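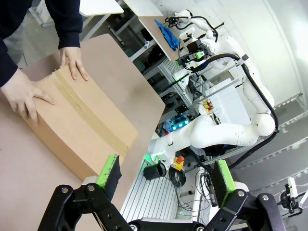

January: one strip or the H

Last updated: January, 9.40 pm

Spent most of the afternoon on boxes and I am still not convinced. Ngan-ling has read somewhere that a single strip of tape down the middle seam is all a carton needs, provided the tape is decent, and that everything my mother taught me about taping the edges as well is superstition. She quoted the Stendis leaflet at me. The Stendis leaflet is put out by the people who sell the tape, and I'd have thought they would be keen for us to use more of it, so I'll grant that it's odd. But I've had a box open on me on a staircase before now and it wasn't the leaflet that picked up the teacups.

So, brown tape, one strip, over the top and down the front. It went on at a slant. I said so. Ngan-ling said a slant makes no difference to how it holds and I said it makes a difference to how much of the seam is under it, and we left it there for a bit while she pressed everything flat with her hands and I looked for the scissors, which were in my back pocket.

I do see the case for being quick. We have a lot to send and the Lamrani van wants it all by the door when it comes, and if every carton gets the full treatment we'll be at it until spring. My mother's way is the seam, then both ends, so that from above it looks like a letter H, then a turn around the middle for luck. It uses a shocking amount of tape. I know this. I also know that I've opened parcels from her that had been to Cardiff and back and there wasn't a corner lifted on them.

What bothers me more than the number of strips is the boxes. They came from Womulitz as "double strength", and I want to know double what. I held a flap up next to one of the old ones we had saved in the cupboard and I couldn't feel any difference. Ngan-ling thought she could. She flexed it a few times and said it was stiffer, and then I swapped them round behind my back and asked again and she refused to play. Fair enough, it was a childish thing to do, but I noticed she didn't answer.

We paid for 200 of them, too. I said at the time that this was more than we would ever get through and was told the price drops at that number. It does drop. It's still more money than buying the ones we need. They're stacked flat in the passage and you have to go past them sideways.

Then the business with the flaps. If you fold the short ones in first and the long ones over, the long ones ought to meet. On some of these they meet and on some you're left with a slight gap that the tape has to bridge, and tape over a gap is tape stuck to nothing. Ngan-ling's answer is to lean on the top while the tape goes down so that the edges come together. It does look better that way. I'm not sure it does any more than look better, because cardboard has a mind to go back where it was, and overnight in a cold room is when it does it. I've asked that we leave two of them till morning with nothing on top and see. She agreed, in the voice she uses when she thinks she'll be proved right.

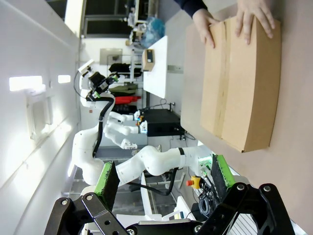

Ngan-ling leaning on the far end, tape along the long seam.

She doesn't trust the roll either, I should say, for all her talk. We had a try with the Ronen dispenser, the one with the handle and the teeth, and it's meant to lay the tape and cut it in one go. I had it fold back on itself twice. She had it come off the roll with a noise like a cat and then tear at an angle so that the end was a spike. Back to the scissors. The instructions say to pull "with confidence", and I think that's a cheek. If a thing only works when you believe in it I don't want it in the house.

I looked up the returns on it at teatime. You have to send it back in its original packaging, and I cut that to ribbons getting it out. They must know people do that.

Had a proper argument about padding, or as near as we get. I say the box should be full to the top so there's nothing for the lid to sink into. Ngan-ling says full to the top means the flaps are being pushed from underneath the whole way there, and that's what lifts the tape. Both of these can't be right, though I suppose they can both be a bit right. We settled on stopping a finger's width below and laying a folded sheet of paper over. I wrote "paper on top" on the list and she crossed out "on top" and wrote "over", for reasons known to her.

Labels tomorrow. I want them on the side and she wants them on the top. On the top they'll sit across the tape, and if anyone has to open a carton again the label goes with it. On the side you can read them when they're stacked. I can't see what there is to discuss but I expect we'll discuss it.

Things I want to remember before I forget:

Ask Womulitz what the strength is double of. In writing.

Ordinary marker smears on the tape, so write on the card.

The small cartons shut better than the large ones. I don't know why. Ngan-ling says it's the length of the flap and I've nothing to put against that.

Buy the tape with the paper backing? It costs more and is supposed to stick harder the longer you leave it. Supposed to by whom.

My hands are dry as biscuits, cardboard takes everything out of them. Hers as well, she was at the hand cream before supper and left the lid off. We had soup and the end of the loaf and didn't mention boxes until the washing up, when she said, with her back to me, that she might do the ends on the heavy ones, just the heavy ones. I said that sounded sensible. I didn't say anything else and I thought that was decent of me.

I've tried a flap on the nearest carton on my way up to bed. It held, but I only used a thumb. I'll have another go in the morning with both hands, and if the single strip is still down at the corners then I'll do the next lot her way and keep the H for the crockery and the lamp. I'm not doing the lamp with one strip whatever happens.

Must ring Lamrani and ask if they mean the front door or the side. The woman I spoke to said "the door" as though we had one.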